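Drerudow Entryway Refit — Gallery

Home > Projects > Entryways and Mudrooms > Drerudow

The Drerudow house has a narrow front hall with a door at each end, and for years most of the household's shoes lived on the floor between them. The owners wanted the floor clear, a place to sit, and storage that could be moved when the hall is needed for something else. We did the work in March over 6 working days. Nothing structural was changed.

The notes on this page go through the project in the order we did it. Most of them cover decisions that come up in any small hall, so we have left the measurements in where they matter.

1. Clearing out

Everything came off the floor and out of the coat closet before any measuring was done. Shoes were sorted by season first and by person second. Boots that are worn only in snow went up to the attic in lidded bins, and outgrown pairs went to the donation box at Meireles.

2. Measuring the wall

The usable wall between the closet and the back door is 133 cm long. A radiator pipe runs along the baseboard for most of it, so anything standing there has to sit on legs or be pulled forward a little. We marked the door swing on the floor with tape and left it in place for the whole job.

3. Walls and trim

The lower half of the wall had scuffs from bags and bicycle pedals. We filled the worst of them, sanded, and painted up to the chair rail in a washable satin. The upper half was in good shape and only got cleaned. The color is an off-white mixed to match the old trim — the chip in the can lid says Nilluvine, if you are asking for it at the paint counter.

4. Hooks

Two rows of hooks went up, the higher one for coats and the lower one for school bags. The lower row is screwed into a backing board. Plaster in this part of the house is soft and the old hooks had pulled out of it more than once.

5. The bench

The bench was already in the house, under a window upstairs. We shortened the legs, tightened the joints and put felt under the feet. It now stands across from the hooks. The space underneath has been left open so that wet boots can go on a tray in winter.

6. Choosing a shoe rack

Closed cabinets were ruled out early. They looked neater in the catalog, but the doors needed more room than the hall has, and shoes put away damp take a long time to dry behind them. An open rack with sloped tiers takes up less depth for the same number of pairs, and the shoes are easy to see from above. The one we settled on has metal end frames with rods running between them. Dirt falls through the rods, so the floor underneath should be swept every week or so. 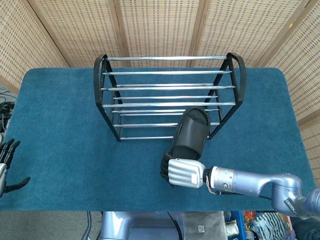 The shoe rack with its tiers still empty, and a black slide slipper held up at the front. Black tube ends, chrome rods.

7. Loading order

The pairs worn every day go on the lowest tier, where children can reach them. Slides, slippers and other flat shoes do well higher up, since they weigh little. Heels hook over the back rod of a pair and the toe rests on the front one. Soft shoes with no heel can slip through if the rods are set wide, so try one before filling a whole tier.

8. Lighting

The single ceiling fixture was replaced with a flush one on a motion sensor. It stays on long enough to get a pair of boots laced. The wall switch by the front door still works as before and overrides the sensor.

9. Floor

The old tile stayed. We regrouted the area inside the back door, scrubbed the rest, and laid a runner that can be shaken out or put through the wash. It stops short of the rack on purpose — metal feet leave dents in a thick pile, and the rack stands level on the tile.

10. Cost

Paint, hooks, backing board, light fixture, runner and rack came to 282 in materials. With labor the whole job stayed under the owners' limit of 2,000. The bench cost nothing apart from the felt.

More galleries: Tamness back porch | Tamness laundry room | Meireles coat closet

Page updated 9 Jul 2025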